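El planificador pide dos veces el mismo agarre
Abierto por: Elmarie Swanepoel
Asignado a: Vilmos Boros
Componente: Mutell, planificador de tareas
Estado: en curso

¡Hola, Vilmos! Vuelvo con lo de siempre, perdona. Desde que pasamos a la rama de enero, Mutell lanza el agarre, recibe el ok del driver y a los 300 ms lo vuelve a pedir, tan tranquilo.
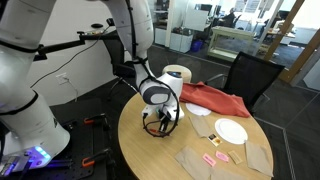 He probado a subir el timeout y nada, también con el nodo de percepción reiniciado (Kobe juraba que era eso). En el log solo sale «goal superseded», 8 veces seguidas, y luego silencio.

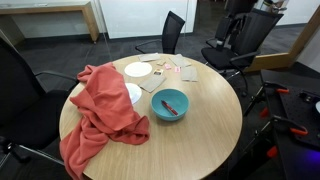
Lo que me mosquea es la máscara de segmentación. Con objetos sueltos va de lujo, pero cuando uno está dentro de otro el identificador baila entre fotogramas. El boli rojo metido en el cuenco es justo ese caso, y encima la manta naranja tapa parte de un plato y me abre otra detección a medias. Si el id cambia, el planificador cree que es un objetivo nuevo, ¿no?

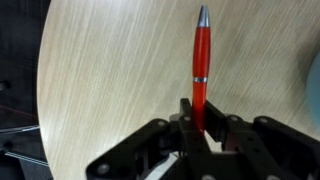 N.º 30

Te pego lo que cambié en local: el id se congela al cerrar la pinza y se suelta al abrirla. Es un parche feo, lo sé, ¡pero quiero ver si desaparece el duplicado! Kristof, ¿me miras tú el filtro de profundidad? Subo el bag esta tarde.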